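Can the robots do the tidying yet?

I spent a morning at Drevholm in February, watching Khurram and Gus try to teach a machine to clear a desk. You'd think it would be easy (I did!), but small soft things are still a pain for it, and so are drawers.
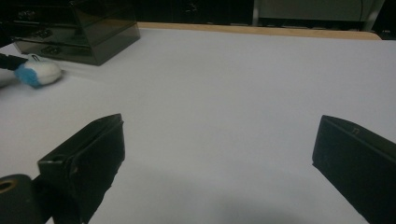
Two black fingers, a see-through drawer box and something fluffy in white and blue.

Gus reckons seven years before I can hand over my own desk. Khurram says sooner, but then he's the one writing the funding bid. I'd happily settle for a thing that puts the pens away – more next month, when I'm off to see the folding bench at Hernach.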